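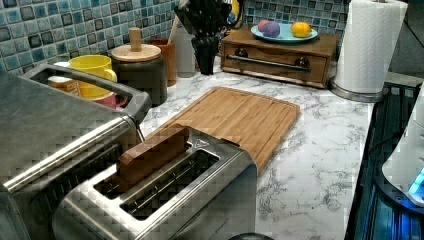 1/ Session singer diary, part 4

Hwa-young Sun
October 29, 2022

Home | Diary | Gigs | Contact

Got the call for the Trullmont choir album, eek! Twelve of us on backing vocals, all oohs and one very long aah. 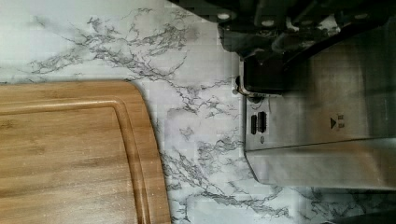

2/ Hepburn, our arranger, changed the key at lunch (up, of course). My top notes were begging for mercy! 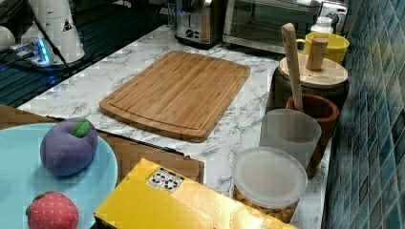 Do session singers get royalties?

Depends on the contract. Mine's a flat fee this time.

3/ Back in December for the Nereo carols, and I still haven't learnt the descant...

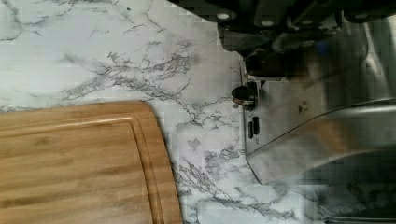

Kitchen counter, diary part 4.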